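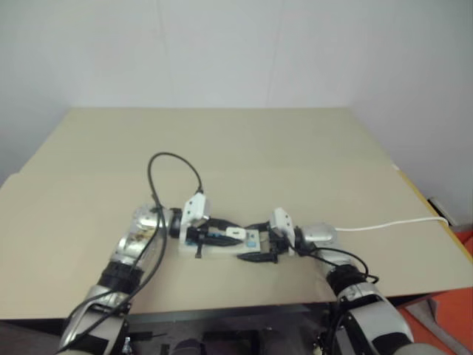
Unterstützungsunterschriften und Nachfrist im Wahlkreis Trorkbridge: Stellungnahme der Geschäftsstelle

Kategorie: Verteiler Wahlrecht und Kandidatenaufstellung

Von: Minoru Miyazaki
An: Verteiler der Ortsverbände
Betreff: Re: Wahlvorschlag Trorkbridge, Frage zur Gültigkeit der Formblätter

Sehr geehrte Frau Derese,
sehr geehrte Mitglieder der Ortsverbände,

zu Ihrer untenstehenden Anfrage nimmt die Geschäftsstelle wie folgt Stellung. Die Antwort geht mit Ihrem Einverständnis an den gesamten Verteiler. Aus Skellow sind uns inzwischen gleichlautende Fragen zugegangen.

Bethel Derese schrieb:

> Sehr geehrter Herr Miyazaki,
>
> der Ortsverband Trorkbridge hat die Sammlung der Unterstützungsunterschriften für den Wahlvorschlag zum Kreisrat abgeschlossen. Es liegen uns 342 Unterschriften vor. Bei der Durchsicht haben wir festgestellt, dass 21 davon auf dem alten Formblatt geleistet wurden, auf dem die Bezeichnung des Wahlkreises noch ohne den Zusatz "und Mender" steht.
>
> Die Unterzeichnenden wohnen nach unserer Kenntnis sämtlich im Wahlkreis. Inhaltlich ist an den Angaben nichts auszusetzen. Im Ortsverband bestehen dennoch unterschiedliche Auffassungen darüber, ob wir diese Blätter mit einreichen, getrennt einreichen oder die Unterschriften neu einholen sollen.
>
> Zweitens bitten wir um Auskunft, ob die Aufstellungsversammlung wiederholt werden muss. Zur Versammlung war mit einer Frist von 10 Tagen eingeladen worden. Zwei Mitglieder aus Mender haben mitgeteilt, dass sie die Einladung an ihre frühere Anschrift erhalten haben. Sie haben an der Versammlung nicht teilgenommen, erheben nach eigener Aussage aber keine Einwände gegen das Ergebnis.
>
> Drittens wird bei uns gefragt, ob die Wahlempfehlung, die der Ortsverband Skellow öffentlich für unseren Spitzenkandidaten ausgesprochen hat, in irgendeiner Form mit den Unterlagen eingereicht oder angezeigt werden muss.
>
> Für eine baldige Antwort wären wir dankbar. Die Unterlagen sollen noch im Oktober bei der Wahlleitung abgegeben werden.
>
> Mit freundlichen Grüßen
> Bethel Derese
> Ortsverband Trorkbridge, Schriftführung

1. Zu den Unterschriften auf dem alten Formblatt

Die Wahlordnung des Kreises verlangt, dass jede Unterstützungsunterschrift auf einem amtlichen Formblatt geleistet wird und dass der Wahlkreis darauf eindeutig bezeichnet ist. Das alte Formblatt ist amtlich herausgegeben worden. Fraglich ist allein, ob die Bezeichnung "Trorkbridge" nach der Eingliederung der Gemeinde Mender noch als eindeutig gelten kann.

Nach Auffassung der Geschäftsstelle spricht vieles dafür. Einen zweiten Wahlkreis mit diesem Namen gibt es nicht, und die laufende Nummer des Wahlkreises ist unverändert geblieben. Eine verbindliche Entscheidung darüber trifft jedoch ausschließlich die Wahlleitung. Wir haben dort vorab angefragt und die Auskunft erhalten, dass eine Prüfung erst nach Eingang des vollständigen Wahlvorschlags erfolgt. Eine Zusage vorab werden wir also nicht erhalten.

Wir empfehlen daher, die betreffenden Blätter mit einzureichen, sie aber in einer eigenen Mappe zusammenzufassen und im Anschreiben ausdrücklich zu benennen. Auch ohne diese 21 Unterschriften verbleibt nach Ihren Angaben eine Zahl, die über der geforderten Mindestzahl liegt. Eine Neueinholung halten wir für entbehrlich. Sie birgt zudem die Gefahr, dass eine Person zweimal für denselben Wahlvorschlag unterschreibt. Doppelte Unterschriften führen nach der Wahlordnung zur Streichung beider Einträge, und die Wahlleitung hat hiervon in früheren Jahren auch Gebrauch gemacht.

Bitte nehmen Sie auf den bereits unterschriebenen Blättern keinerlei Änderungen vor. Das gilt ausdrücklich auch für eine handschriftliche Ergänzung des Wahlkreisnamens. Nachträgliche Eintragungen durch Dritte machen das gesamte Blatt angreifbar.

2. Zur Aufstellungsversammlung

Die Satzung sieht für die Einladung eine Frist von mindestens einer Woche vor. Die von Ihnen gewählte Frist von 10 Tagen ist somit ausreichend.

Hinsichtlich der zwei Mitglieder aus Mender ist zu unterscheiden. Ist dem Ortsverband die neue Anschrift vor dem Versand mitgeteilt worden, liegt ein Ladungsmangel vor. Ist die Mitteilung unterblieben oder erst später eingegangen, durfte der Ortsverband die im Mitgliederverzeichnis geführte Anschrift verwenden. Aus Ihrer Anfrage geht nicht hervor, welcher der beiden Fälle gegeben ist. Wir bitten Sie, dies anhand des Posteingangsbuchs zu klären und uns das Ergebnis schriftlich mitzuteilen.

Die Erklärung der Mitglieder, keine Einwände zu erheben, ist zu den Akten zu nehmen. Sie sollte von beiden eigenhändig unterzeichnet sein. Eine E-Mail genügt für unsere Zwecke, gegenüber der Wahlleitung aber voraussichtlich nicht. Einen Ladungsmangel beseitigt eine solche Erklärung nicht in jedem Fall, sie hat jedoch bei der Beurteilung Gewicht.

Sollte sich ein Mangel bestätigen, steht das vereinfachte Wiederholungsverfahren zur Verfügung, das in den Ortsverbänden unter dem Arbeitstitel "Mulligan" bekannt ist. Es erlaubt, eine Aufstellungsversammlung mit verkürzter Frist erneut einzuberufen, sofern die Tagesordnung unverändert bleibt. Zu beachten ist dabei:

- Die Einladung muss den Grund der Wiederholung nennen.
- Sämtliche Wahlgänge sind vollständig und geheim zu wiederholen. Eine bloße Bestätigung des früheren Ergebnisses per Handzeichen ist unzulässig.
- Neue Bewerbungen sind zuzulassen. Wer sich beim ersten Mal nicht beworben hat, darf nicht zurückgewiesen werden.
- Die Niederschrift der ersten Versammlung bleibt Bestandteil der Akte und wird nicht ersetzt.

Der letzte Punkt ist bei früheren Wiederholungen mehrfach übersehen worden. Fehlt die erste Niederschrift, fordert die Wahlleitung sie nach, und es geht Zeit verloren, die am Ende der Einreichungsfrist fehlt.

Bereits gesammelte Unterstützungsunterschriften beziehen sich auf den Wahlvorschlag in der beschlossenen Reihenfolge. Ändert sich in einer Wiederholung die Person auf dem ersten Listenplatz, sind die Unterschriften nach unserer Rechtsauffassung hinfällig. Der Ortsverband sollte dies bedenken, bevor er vorsorglich und ohne erkennbaren Mangel eine zweite Versammlung ansetzt.

3. Zur Wahlempfehlung aus Skellow

Öffentliche Wahlempfehlungen anderer Ortsverbände sind Meinungsäußerungen und nicht Teil des Wahlvorschlags. Sie werden weder eingereicht noch angezeigt. Es steht dem Ortsverband Trorkbridge frei, im eigenen Wahlkampf auf die Empfehlung hinzuweisen. Der Wortlaut ist dabei unverändert wiederzugeben.

Anders verhält es sich mit Sach- oder Geldleistungen. Übernimmt der Ortsverband Skellow etwa Druckkosten oder stellt er Plakatflächen zur Verfügung, sind diese Leistungen in beiden Kassenberichten auszuweisen. Dem Vernehmen nach ist ein gemeinsames Faltblatt in Vorbereitung. Wir bitten beide Ortsverbände, sich vor der Auftragserteilung auf eine Kostenteilung zu verständigen und diese schriftlich festzuhalten. Im Impressum ist derjenige Verband zu nennen, der den Druckauftrag erteilt.

Ergänzend weisen wir darauf hin, dass der Ortsverband Skellow seine Empfehlung durch Vorstandsbeschluss ausgesprochen hat. Formulierungen wie "die Mitglieder in Skellow unterstützen" sind deshalb zu vermeiden. Zutreffend ist "der Vorstand des Ortsverbands Skellow empfiehlt".

4. Weiteres Vorgehen

Die Geschäftsstelle bietet an, die vollständigen Unterlagen vor der Abgabe durchzusehen. Hierfür benötigen wir Kopien des Wahlvorschlags, der Niederschrift mit Anwesenheitsliste, der eidesstattlichen Versicherungen und der Zustimmungserklärungen aller Bewerberinnen und Bewerber. Die Unterstützungsunterschriften selbst übersenden Sie uns bitte nicht. Sie enthalten personenbezogene Daten und verbleiben bis zur Abgabe im Original beim Ortsverband.

Die Abgabe bei der Wahlleitung sollte persönlich und gegen Empfangsbestätigung erfolgen. Die Annahmestelle schließt um 16 Uhr. Der Nachtbriefkasten am Kreishaus wahrt zwar die Frist, eine Bestätigung über die Vollständigkeit erhalten Sie dort aber nicht.

Rückfragen richten Sie bitte an die Geschäftsstelle und nur dann an den gesamten Verteiler, wenn sie von allgemeinem Interesse sind. Angaben zu einzelnen Mitgliedern, insbesondere Anschriften, gehören nicht auf diese Liste.

Mit freundlichen Grüßen

Minoru Miyazaki
Geschäftsstelle, Referat Wahlrecht

Schlagwörter: Kreisrat, Wahlvorschlag, Ladungsfrist, Formblätter
2 Kommentare | 10 Mal geteilt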